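Mollham star nights move to the old cricket ground

The Mollham Astronomy Group will hold its public star nights on the old cricket ground from this month, after six years behind the library. The new street lights on Dalgleish Road made the library lawn too bright for the fainter objects, and members had been looking for a darker place since August.

Oratile Mathebula, who organises the program, said the difference was clear on the first test evening. "At the library we could show Jupiter and the Moon, and people were happy. But when a child asked to see the Milky Way, I had to say sorry, not from this spot," she said. "At the cricket ground you only wait until your eyes are ready, and then it is there."

The group owns 2 telescopes for visitors. The larger one is a reflector with a mirror of 30 centimetres, bought second-hand from a retired teacher in Sundham. It needs an hour outside before the air inside the tube is at the same temperature as the night, so members will arrive early to set it up. A laser pointer will be used only by the person who leads the session.

Last year 108 people came to the busiest evening, when Saturn was well placed, and the queue at the eyepiece was long. For this reason the group now asks visitors to book a time. Booking is free and can be made at the library desk or by telephone, extension 2914.

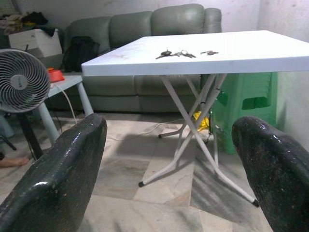 What to bring

Warm clothes are a good idea, also in summer, as the ground is open to the wind from the river. Please cover your torch with red paper or red cloth — white light spoils the night vision of everybody near you. Binoculars of any size are welcome, and members will help you to focus them.

Cars should enter by the Siltivach Lane gate and park with the headlights facing the hedge. If the sky is cloudy, a notice will be placed on the library door by four o'clock, and bookings will be moved to the next clear session.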